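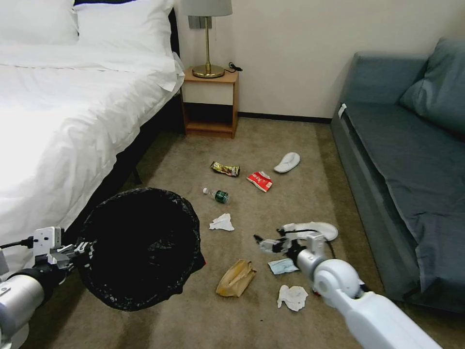 According to the Suvmont Innkeepers' Guild, a room may be called a twin, a double or a family room, but the word that matters to the traveller is "sleeps", and the guild has asked its members to print it beside every rate. The usage is now general in the district, though older signs still give only the number of beds.

Hotel room classification is the practice of sorting guest rooms by the number and kind of beds, the floor area, and the number of people who may stay overnight. It is used in setting rates, in fire safety planning and in the licensing of accommodation. There is no single international scheme, and the same term can mean different things in neighbouring towns.

Bed-based terms

A single room is let to one person. A double has one bed for two people, and a twin has two separate beds. In Odemness a "twin double" is a room with two double beds, while in Suvmont the same words describe two singles that can be pushed together and made up as one. A triple may have three fixed beds, or a double with a sofa bed or rollaway. Licensing rules in both towns count a sofa bed as a sleeping place only if its mattress is at least as long as that of a standard single.

A cot for an infant is not normally counted. Hotels differ on the age at which a child needs a bed of their own, and the limit is usually printed with the rates.

Area-based terms

The words "standard", "superior" and "deluxe" refer in theory to floor area and outlook. In practice they rank rooms only within one building. The Salis Hotel in Odemness, which has 22 rooms, lists three grades that differ by the side of the building they face. A studio includes cooking facilities in the main room. A suite has a separate sitting room, although "junior suite" is widely applied to a single large room with a seating area.

Licensing

Most local schemes set a maximum occupancy for each room. The inspector records the floor area, the openable windows and the distance to the nearest exit, and the lower of the resulting figures is entered on the licence. The Suvmont register held 1,196 rooms on 9 April 2021, spread over hotels, motels and licensed guest houses. Farm stays are registered separately. A copy of the licence must be kept at the front desk.

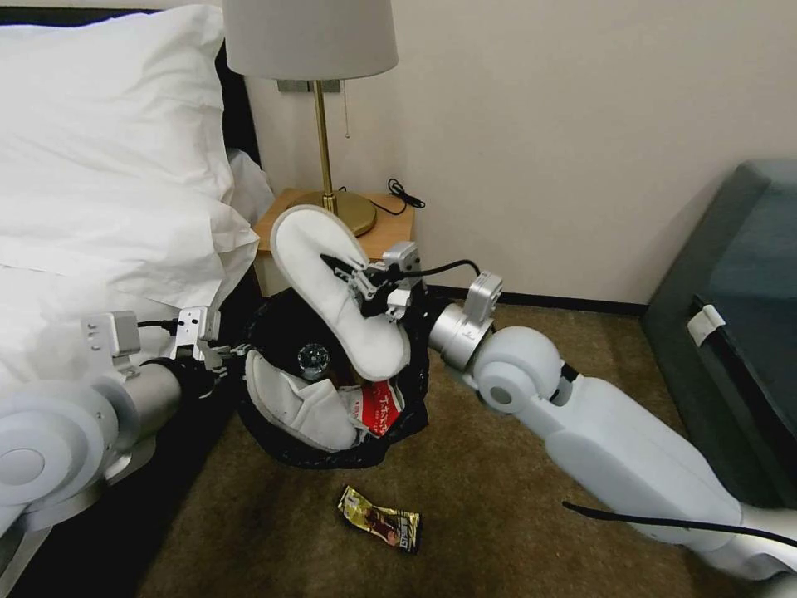
Can a hotel put an extra bed in a room that is already at its licensed occupancy? The room must first be reassessed, and until the licence is amended the extra guest has to be given another room.

Fees for reassessment vary. Suvmont charges a flat 500 for each building, whatever the number of rooms, and applications close at the end of January. Odemness charges by the room and accepts applications all year.

Related schemes

The Maihi grading scheme covers some 4,000 rooms in coastal towns and awards one to five stars. It takes no account of bed type. A one-star room and a five-star room may both be sold as doubles, and the scheme's handbook advises travellers to check the room type separately.

See also: Bed size; Guest house; Motel; Rack rate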